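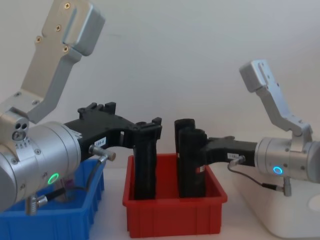
*Last updated: 24 Mar 2019*

# About Gonby Roadside Woods

Hi, and thanks for stopping by! I run Gonby Roadside Woods, a small outfit that looks after the scruffy strips of trees along the highway between Gonby and Wurkitz. You've probably driven past our work at 60 miles an hour and never given it a thought. That's fine with me. Mostly I'd like you to look at the road.

I started the business in 2000 with a used pickup, a chainsaw I was a little scared of, and one contract for clearing storm damage off the shoulder at the Seyoum exit. I figured I'd do it for a summer. But I kept getting out of the truck to poke around in the trees behind the guardrail (there were warblers in there, and a patch of trillium as big as my kitchen), and by fall I was asking the county if anybody was in charge of the place. The answer was kind of a shrug, so I wrote them a proposal.

## What we look after

We manage two woods these days. Gonby Cut is the long skinny one on the north side of the highway, planted as a screen when the road was widened. Everything went in at the same time and way too close together, so for years it was a wall of spindly pines with nothing green underneath. Seyoum Bottom is older and wetter, mostly red maple and swamp white oak, with a creek that goes under the road in a culvert and comes out the other side in a bad mood every spring.

Between them that's 278 acres, which sounds like a lot until you see how much of it is edge. Edge is where all the trouble is: road salt, litter, bittersweet, and trees that lean toward the light, meaning they lean toward the traffic.

## How we work

Thinning comes first. We take out the weak and crowded pines a few rows at a time and leave the good ones room to put on some width. I don't like clearing a whole strip at once. It lets the wind in, and the folks in the houses behind it suddenly have a view of trucks.
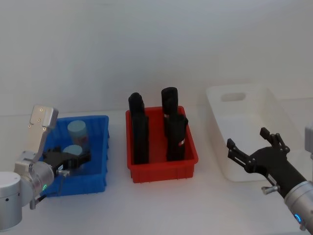
A homeowner on the Wurkitz side wrote to us in December to say that the thinning looked like "a bad haircut," and that she could hear the highway from her porch in a way she couldn't before. She wanted to know when it was going to fill back in, and whether we'd thought about evergreens along the back fence.

Fair questions! The part nearest her place was the thickest stand we had, so it was always going to look rough at first. We've now planted a double row of white cedar and some inkberry along that stretch. They're knee high, so I won't promise her peace and quiet this year, but cedar does well in that soil and the deer fence is up. A row of trees doesn't block much sound on its own anyway, I should say. What people notice most is whether they can see the cars.

Dead wood is my other soapbox. If a dead tree can't reach the road, the path, or somebody's shed, we leave it standing. Woodpeckers love it, and so do the flying squirrels over at Seyoum Bottom. I get calls asking when we're going to "clean up in there" and I'm afraid I go on for a while. 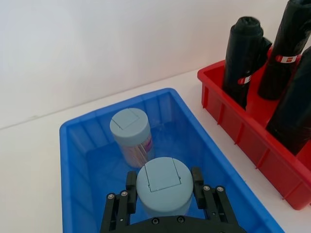

Cut logs mostly stay on site too. We stack them in the shade, a good way back from the drainage ditch, and let them rot down. The straight stuff gets sold to a mill out past Trernis, and that money pays for seedlings and tree tubes.

## The Trernis path

We also keep up the footpath that runs from the park-and-ride at Trernis into the back of Gonby Cut. It's a short loop, gravel for the first part and then plain dirt, with a boardwalk over the soggy bit. Dogs are welcome on a leash. Please don't park across the gate, even for a minute, because that's how the fire department gets in.

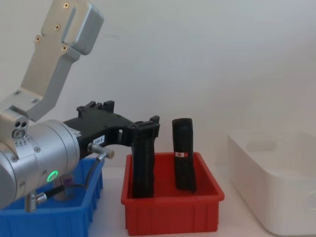
The far end of the loop closes whenever we're felling, and we put a sign at the gate the week before. If you turn up and the chain's across, please believe it, even if it's quiet in there.

## Getting in touch

If a tree is down on the highway itself, call the police and not me. For anything else, like a branch over your fence or a bird you can't figure out, leave a message with the Gonby office and I'll call back, usually in the evening after I've gotten the sawdust out of my ears.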